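Home | Issues | Authors | About | Search

Kitchen Drying Habits in Shared Student Housing
Aug 21, 2020
By Nassoro Owino

We use cookies to remember your reading settings. Accept | Manage

3. What people do with cups after washing

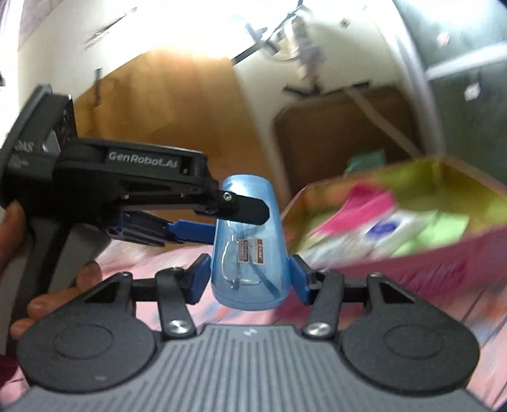 Figure 3. A light-blue plastic cup, upside down, with two small stickers on its wall.

The step between the sink and the cupboard gets very little attention in the literature on household routines, and we think that is a great shame. Washing has been studied closely (temperatures, detergents, time at the tap), and so has storage. Drying tends to get one line in a methods table. Yet when we sat down with residents of the Mutiso and Nallden houses in Miselton, drying was the part they wanted to talk about! People who had shrugged through our questions on sponges leaned forward when we asked where the cups went next.

3.1 Interviews

We interviewed 56 residents in February, in their own kitchens where they would let us in and in the laundry room where they would not. Each talk followed the same loose guide. We asked people to tell us how they had learned to put a cup down after washing it, whether they had ever changed the habit, and what they thought of the way others in the house did it. The last question produced by far the longest answers.

Two broad habits came up again and again. Rim-down residents set a cup on its mouth, on a towel or straight on the counter, and come back for it later. Rim-up residents stand it on its base, often after a quick shake. A smaller group dries by hand and puts the cup away at once, and its members were wonderfully firm on the subject. One Nallden resident told us that a cup left out is "a cup you haven't finished washing," a phrase she had from her grandmother and uses on her roommates.

Rim-down residents mostly spoke about dust. Rim-up residents spoke about air, and several described the ring of water that a plastic cup traps against a flat counter. Both groups believed that theirs was the usual way, and both were surprised to hear otherwise.

3.2 Plastic and glass

Material mattered more than we had expected when we wrote the guide. Residents who owned both kinds of cup often treated them differently without having noticed it until we asked. Glass was dried by hand because of spots. Plastic was left to look after itself, and some people admitted they had never once picked up a towel for it. Marked cups are a special case. In shared kitchens a sticker or a dab of nail polish tells people which cup belongs to whom, and owners of stickered cups described careful ways of keeping the label away from the water (holding the cup by its rim, rinsing only the inside, and so on). Figure 3 shows the general type, with the stickers placed side by side and the print turned sideways.

We find this lovely. A label put on to settle an argument over property ends up changing how a person washes and dries, and the new habit can spread to cups with no label at all. Praltov's early essay on pantry shelves hints at the same kind of drift, and we would love to see someone follow it through a whole school year.

3.3 Limits

Our residents were describing themselves, and people are kind to themselves about housework. We did not watch anyone wash up. The two houses also differ in counter space, with Mutiso having the larger kitchens, so a habit that looks like a preference may simply be what fits beside the sink. Section 4 takes up the question of space and compares the floor plans of both houses.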